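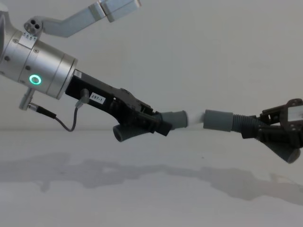
3. O que comprar primeiro, e com que dinheiro

Confesso que comecei esta secção pela folha de cálculo e só depois fui ao laboratório, que é a ordem errada! O pedido inicial ao fundo de Sevthorpe, entregue em junho, previa os braços, os suportes e quase nada para o resto. Ficaram de fora os cabos, os dedos de substituição e as próprias peças de tubo (as coisas que eu, ingenuamente, achava que se arranjavam numa gaveta qualquer).

A Carola Stüber leu a primeira versão numa quarta-feira e devolveu-ma com uma pergunta à margem: quanto custa uma célula parada à espera de um cabo? Eu não sabia. Pedi então propostas à Grasus e à Nakajima, e a da Grasus trazia os dedos à parte, em conjuntos de 4, com prazo de entrega de até 35 dias. Para um plano de três anos, isto muda bastante as contas.
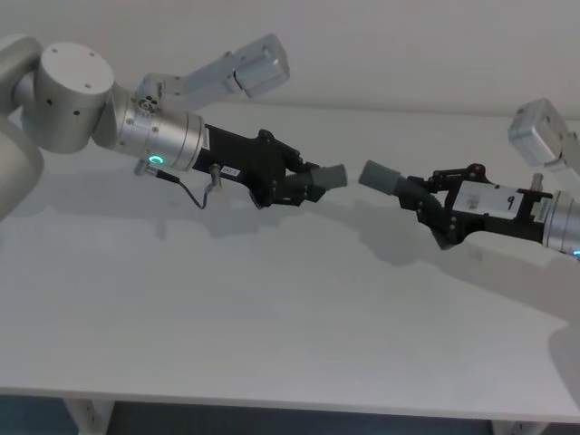
Passei por isso a orçamentar por posto de trabalho completo, com as duas garras, os cabos e um conjunto de dedos de reserva. O custo extra da reserva ficou em 1203 euros por posto, valor que a Durovport aceitou manter até ao fim do contrato. Achei caro, depois fiz as contas ao transporte urgente e deixei de achar.

Falta falar dos dedos, a minha parte preferida. O trabalho pede que se segure uma peça canelada na vertical, com um dedo de cada lado (Figura 3), e foi a pensar nessa pega que escrevi os requisitos do caderno de encargos.

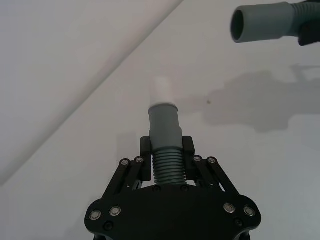
Pedi também a cada fornecedor o preço do par avulso, porque comprar o conjunto inteiro por causa de um único dedo me parece um disparate. Só a Nakajima respondeu.

Quanto às peças de tubo, quero no orçamento tanto cotovelos curtos como curvas mais compridas. A Figura 4 mostra as duas formas pousadas na mesa, em cinzento, com o cotovelo preso debaixo do dedo preto.
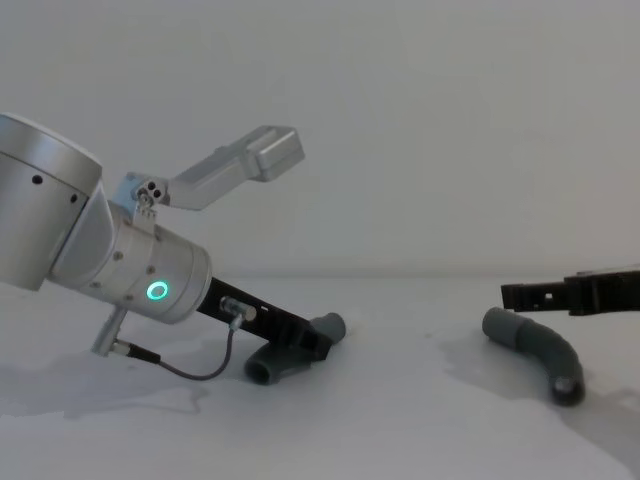
As peças entram na rubrica de consumíveis, com renovação anual, e os braços ficam na de equipamento. A Carola preferia tudo junto, e ainda estamos a discutir isso.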